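What the arm costs before it lifts anything

Aug 28, 2024

The quote for the arm is the easy part of the budget. When Kavano, a small packing firm, began pricing its first robot cell last December, the arm and controller took up one line on the sheet. The rest ran to two pages.

Fingers came first. Kavano packs small, light parts, and the standard gripper from its supplier, Groltau, was too wide for them. A thinner pair added 1,167 pounds. The table was next, at 1,928 pounds with the mounting plate fitted and the floor checked for level. Training for 3 staff was quoted separately, and so was the yearly service visit.

The firm also set aside over 2,000 pounds for changes after delivery. Its supplier had advised half that. Most of the money went in the first month, largely on moving a power point and rewriting the pick routine for a second product.

Simulation can bring some of these costs forward, when they are cheaper to deal with. Plasidier, the software Kavano hired by the month, lets a buyer try out reach, table length and base position before ordering. Kavano moved the base twice on screen and settled on a shorter table than the one first quoted.

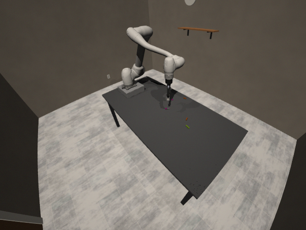
AUTOMATION | PLANNING AND BUDGETS

A simulated cell with the arm mounted at one end of a long table, and small pink, orange and green pieces set out for picking.

Kaewkla, which fits cells for food and craft firms, asks customers for a floor plan and a bag of sample parts before it will give a price. Its quotes stay open for a month and leave out delivery.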